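Grultport Home & Garden Forum > Kitchen and Bits > Ribbed beakers, any good?

tealeaf62
Has anyone bought the blue ribbed cups from the Dretari shop? They want 18 quid for a set and the card on the shelf says "grips like nothing else". Looks like an ordinary cup with lines on it to me. My hands aren't what they were and I'd pay for something that helped, but I've been had before.

Felista Bakilana
We've got them. They're fine. The ribs do help a bit with soapy fingers. I wouldn't say more than that.

mudlark101
"Grips like nothing else" means nothing at all. Compared with what? A plain glass? An eel? I'd want to see somebody hold one full, with wet hands, next to a cheap one from the market.

Felista Bakilana
I've held one full with wet hands every night for months, mudlark. It's a cup.

mudlark101
Fair enough, but you paid for them so you're hardly neutral.

Jana Kramer
My complaint is the cleaning. Anything with fine ribs up the outside collects gunk, and tea is the worst for it. I had some ribbed ones from Pandey and the grooves went brown by July. Gave up and put them in the shed for paintbrushes.

tealeaf62
That's what I was afraid of. What about the insides? Mine would be narrow at the bottom and I can never get a cloth down there.

Felista Bakilana
Foam on a stick. Push it in, twist, rinse. Takes seconds.

Jana Kramer
Foam on a stick goes mouldy in a fortnight and then you're wiping mould round your cup. A bottle brush does the same job and dries properly. I don't see why people keep buying the foam ones.

Felista Bakilana
Because a bottle brush sprays water up your sleeve. Stand the foam upright to dry and it lasts.

mudlark101
I did try a ribbed cup at my sister's in Rollville, to be fair to the things. Sideways on it was easy enough to keep hold of. Pick it up near the base, where it narrows, and I had less to get my fingers round, ribs or no ribs.

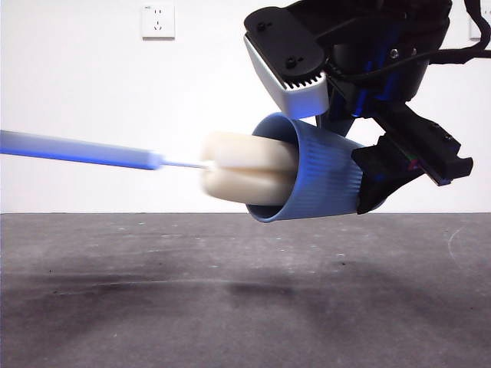
So if it's grip you're after, tealeaf, I'd look at the shape before the lines. A fatter cup with a handle would suit bad hands better, and you could get a decent one for a lot less than 18 quid.

tealeaf62
I don't like handles, my knuckles catch.

Jana Kramer
Then buy one and see. Do they sell singles?

tealeaf62
Sets only. Of course. And the website has 1,351 reviews, nearly all five stars, which puts me off more than anything.

Felista Bakilana
I'll drop one of mine round if you're still in town. You can have it for a week.

mudlark101
Put tea in it.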